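4.2 Gripper comparison, counter tasks

Both grippers, Kornari and Umton, went on the same arm with the same controller (Jitau, stock gains). Overhead camera plus one at the wrist. Counter layout fixed by Hendricks, toaster oven on the left, storage organizer on the right.
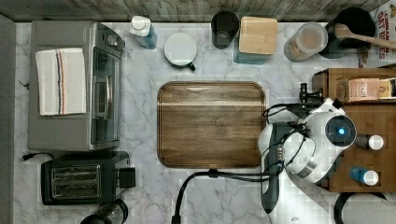
Total of 369 trials, 20 per object and gripper where time allowed. Drawer pulls were the slow part. Kornari fingers slipped on the front edge unless approach was nearly level, so we lowered the approach by 9 mm and reran teh whole block.
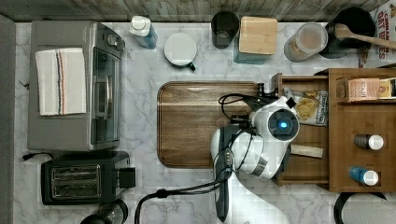 After the rerun, roughly 3 failures per block, mostly cable drag at full reach. Umton no better there. Wrist view is a seperate problem: motion blur on fast moves, and glossy parts throw highlights that upset the edge detector.
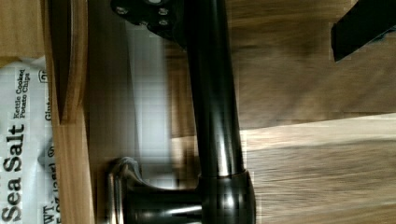

Figure 3. Wrist camera view, black faucet with lever handle; background blurred by motion.

Exposure cut in half for all later runs, see 4.3.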